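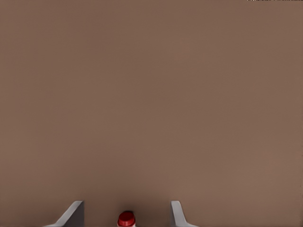

Home Courses Student Work Library Contact

Repeat Wear and Garment Life: A Study of Workwear-Influenced Coats in a Small Retail Collection

Final project report, Fashion Studies and Apparel Management

1. Introduction

This report presents the findings of a project carried out over two terms on the outerwear range of Jirodero, an independent clothing label with a single shop and workroom in Flondport. The label produces coats and jackets that borrow their shapes from mid-century workwear: the chore coat, the dust coat, the donkey jacket and the shorter railway jacket. These shapes have been in and out of fashion for several decades, and each return has altered them in small ways. The project asked which of those alterations affect how often a coat is worn once it has been bought, and for how long the owner keeps it.

The question arose from a tension in the way such garments are sold. Workwear shapes are marketed on the promise of durability, yet much of what is offered under that heading has been cut for appearance in a fitting room. Pockets are reduced, underarm ease is removed, and facings are fused where they were once stitched. A customer who buys a coat of this kind on the understanding that it will last may find that it fails early, or that it is sound but uncomfortable and remains in the wardrobe.

The report is organised as follows. Section 2 gives the background to the label and its range. Section 3 describes the method. Sections 4 to 6 set out the findings on cut, colour and repair. Section 7 considers the limits of the study, and Section 8 makes recommendations to the label.

2. Background

Jirodero began as an alterations business and moved into its own designs when the owners found that they were repeatedly asked to make the same changes to other firms' coats. Its first garment was a hip-length jacket named the Ban, which remains in the range. The Ban has a two-piece sleeve, a shirt collar, three patch pockets and an unlined body with bound seams. The second principal garment, the Nastden, is a knee-length coat with a raglan sleeve, a concealed placket and a half lining. Both are cut in cotton drill for the warmer months and in a wool melton for winter.

Production is small. The workroom completes 500 garments in a year, of which the Ban and the Nastden together make up the larger share. Fabric is ordered once for each half of the year, and the label does not discount at the end of a season. Colours are carried over until the cloth runs out, so that a shade introduced one September may still be on the rail the following winter.

The label's position in the local market is unusual. Other outerwear retailers in Flondport stock national and imported brands and change their floor at least four times a year. Jirodero changes its window more often than it changes its stock. The owners regard this as a matter of principle, although they acknowledged in interview that it is also a consequence of how much the workroom can make.

3. Method

Three sources of information were used.

The first was a written questionnaire, sent to customers who had bought a Ban or a Nastden and had agreed to be contacted. Completed forms were received from 60 customers. The form asked when the coat had been bought, how often it was worn in season, what it was usually worn with, whether it had been altered or repaired, and whether the owner expected to keep it.

The second was a set of follow-up interviews with 10 of those customers, each of whom brought the garment in. The interviews were semi-structured and took place in the shop before opening time. The coat was examined on the cutting table during the conversation, and wear at the cuffs, pocket mouths, underarm seams and collar fold was recorded on a standard sheet.

The third was the label's own repair book, which lists every garment returned for work together with the nature of the fault and the time taken to correct it. Access was given on the condition that no customer be identifiable in the report.

Ethical approval was obtained from the department before the questionnaire was issued. Respondents received no payment and no discount. All were told that the label would see the findings in summary form only.

4. Findings: Cut and Ease

The strongest pattern in the responses concerned the sleeve. Owners of the Nastden reported wearing it over a wider range of clothing than owners of the Ban, and they attributed this in most cases to the raglan sleeve, which sits comfortably over a heavy sweater or a tailored jacket. Owners of the Ban tended to describe it as a garment for a particular kind of day. Several wore it indoors as a cardigan would be worn.

This had a clear effect on frequency of wear. The Nastden was more likely to be described as a daily coat. The Ban was more likely to be described as a favourite. The distinction was not anticipated when the questionnaire was drafted, and the two questions that revealed it were placed on different pages of the form. It suggests that affection for a garment and regular use of it should be measured separately in future work.

Pockets were mentioned more often than any other detail. The patch pockets of the Ban are deep enough to hold a paperback and are set slightly forward of the side seam. Respondents approved of the depth but reported that heavy contents pulled the front edge out of line. Examination of the garments confirmed this: in the cotton drill versions, the hem at centre front had dropped visibly on the side the owner used most. The wool versions held their shape better.

Collars attracted little comment, with one exception. Owners who wore a scarf regularly found the shirt collar of the Ban bulky beneath it – a fault that the shallower collar of the Nastden does not share.

5. Findings: Colour

Over the period covered by the repair book, the label offered its coats in navy, olive, ecru, charcoal and a mid-brown listed in the shop as tobacco. Customers were asked why they had chosen their colour and whether they would choose it again.

Navy was the most common choice and the least discussed. Respondents who had chosen it gave brief answers and expressed neither regret nor enthusiasm. Olive was chosen by those who already owned a navy coat. Ecru had the highest proportion of owners who would not choose it again, chiefly on grounds of laundering, although those who had kept it valued the way the cloth had softened and darkened at the folds.

Tobacco produced the most detailed responses. It was frequently described as a colour the owner had hesitated over and later found easy to wear. Respondents paired it with grey flannel, faded denim, pale blue shirting and, in two of the interviews, with black, a combination the label had advised against on its swing tickets. The owners of Jirodero have since removed that advice.

The age of the wearer had less influence on colour than had been expected. A more useful predictor was the number of coats owned. Customers with one or two coats chose dark neutrals; customers with more chose according to what was missing from the wardrobe.

6. Findings: Repair and Retention

The repair book showed that the most frequent fault was a worn cuff edge, followed by a split underarm seam and a loosened pocket corner. Lining repairs to the Nastden were rare. Zip failures, which account for much of the work brought in from other brands, do not arise in either garment, as both fasten with buttons.

A cuff can be turned or bound in the workroom in under an hour. The label charges for the cloth and makes no charge for labour on its own garments in the first two years. Customers who had used this service were markedly more likely to say that they expected to keep the coat, and several had first learned of it by accident while visiting the shop for another purpose. Only a minority of respondents who had never used the service were aware that it existed.

In interview, owners of repaired coats spoke of the repair as a point in the garment's favour. Contrasting bindings were preferred to matched ones by most of those who had been offered a choice.

7. Limitations

The sample was drawn from customers who had agreed to be contacted and is therefore likely to favour those who are satisfied. Frequency of wear was reported by the owners and was not observed. The study was limited to two garments from one label in one town, and its findings should not be extended to outerwear in general. The printed questionnaire also omitted any question on price, an oversight identified too late for correction.

8. Recommendations

It is recommended that Jirodero:

– reinforce the front edge of the cotton drill Ban with a narrow stay tape from the lower pocket to the hem;
– offer a shallower collar on the Ban as a made-to-order option;
– print the terms of the repair service on the care label and on the receipt;
– retain tobacco as a permanent colour in both cloths;
– record the age of each garment in the repair book when it is returned.

The cost of the first and third measures was estimated with the workroom at $3,000 for a full year, including new care labels for existing stock. The owners have indicated that the revised label will be introduced with the next fabric order. The stay tape is to be tested on a small run of the Ban before any change is made to the standard pattern.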